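Home Farm visits Preparations Calendar Contact

Reading time: 5 minutes

Open day at the Stuvdale farm, November

We came to Stuvdale on a Wednesday with the early bus and walked the last part through the orchard. The farm has been worked biodynamically since the Şimşekoğlu family took it over, and it has 178 hectares, most of it pasture. I had wished for many years to see how they make the horn manure on such a large place.

The horns had already been buried at Michaelmas, so we could see only the pit, with a ring of stones to mark it. Our guide told us that the soil there is heavy clay, and that in wet years they choose a higher spot. Afterwards we went to the compost yard, where the heaps lie under straw and each one carries a board with the date of the preparations.
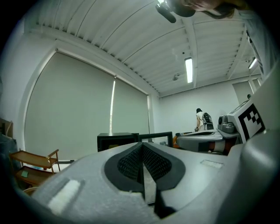 How long do the horns stay in the ground at Stuvdale?
Until after Easter, and in a cold spring two weeks longer.

After the soup there was a talk by the growers from Climgate, who spray horn silica on their carrots. I did not agree with everything, but the carrots were very good. The next open day is in spring.

We use cookies to remember your settings. Accept Decline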